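Winthorpe Allotment Association
Minutes of the August meeting
Posted in August by the Secretary

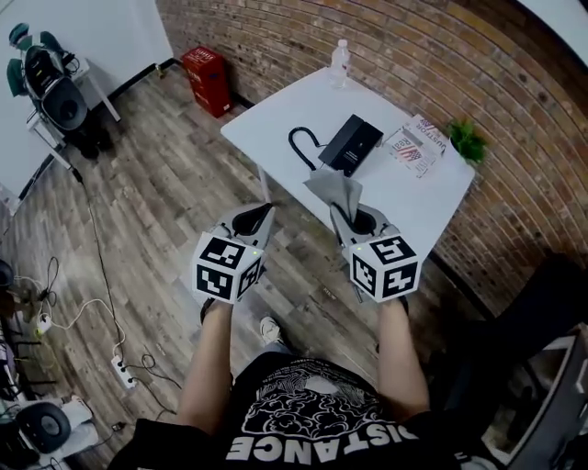 1. Opening and apologies

The meeting opened at 7.30 pm in the pavilion. There were 18 members present and two apologies had been received. The Chair reminded members to sign the attendance sheet, as the one from the last meeting was mostly blank.

2. Minutes of the last meeting

Agreed as correct with one change. Under item 6, "bottom gate" should read "Trenport Lane gate". The Chair signed them.

3. Matters arising

The dripping tap by plots 30 and 31 has had a new washer. It still drips if turned off gently. A sign asking people to turn it firmly was suggested, but several members thought this would only wear out the washer again. The Site Manager will look at fitting a lever tap.

The skip ordered in spring was collected a week late and the hire firm has taken the extra week off the bill.

The lost wheelbarrow has been found on plot 12, behind the beans.

4. Water

Most of the discussion was on this item. The tank at the top of the site has been running low by early evening and plots at the far end are getting very little. The Site Manager has checked the ballcock and it is working as it should. The inlet pipe is narrow and can't keep up when four or five people are watering at once.

Members again raised the use of hosepipes. The rule is that hoses may be used to fill a butt but may not be left running on the ground. One member said the rule was not being kept near the car park. Another said that the hose in question was hers and that it had been left for five minutes while she answered the phone. The Chair asked that everyone read the rule again.

Two proposals were put:

a) That a second tank be bought and placed by the compost bays. Carried, 14 for, 2 against, 2 not voting.

b) That hoses be banned altogether until the end of September. Not carried.

The Secretary will get prices for the tank. Truriro Supplies was mentioned, as they delivered the present one and know the track.

5. Rents

The yearly rent for a full plot is £30 and has not changed for four years. The Treasurer said that the water bill has gone up and that the account will be short by next summer if nothing is done. A rise to £34 was put forward, with half plots going from £15 to £17. There was some feeling that half plots should stay as they are. It was agreed to hold this over to the annual meeting so that all tenants can vote.

Three rents are still unpaid from this year. Letters have gone out.

6. Plot inspections

All 86 plots were walked in July. Most are in good order. Five tenants will be sent a first letter about weeds and one a second letter. Plot 44 has been given up and will be split into two halves, both to be offered to the top of the waiting list. The shed on it is sound apart from the door, and stays with the left-hand half.

Members were asked not to help themselves to the rhubarb on plot 44 in the meantime.

7. Potato order

The seed potato order will go in earlier this year. Last year Chevalier Seeds ran out of second earlies before our form reached them and sent a different sort, which did poorly on the heavier ground by the stream. Forms will be in the hut from the first week of October. Please pay when you hand in the form.

8. Autumn show

The show will again be held in the pavilion. Classes are as last year, with the addition of one for chillies. The onion class will be judged by weight only, following last year's complaint. Tables are needed, and anyone who can lend a trestle should tell the Secretary. Entries can be brought in from 9 am and staging must be finished by 10.45 am.

9. Any other business

Bonfires: not before October, and never while washing is out on the Trenport Lane side.

The combination on the main gate will change at the end of the month. The new number will be given out by letter.

A member asked whether hens could be kept. The lease allows them but cockerels are not permitted. Anyone wanting hens should write in first.

10. Next meeting

October, 7.30 pm, same place. The meeting closed at 9.05 pm.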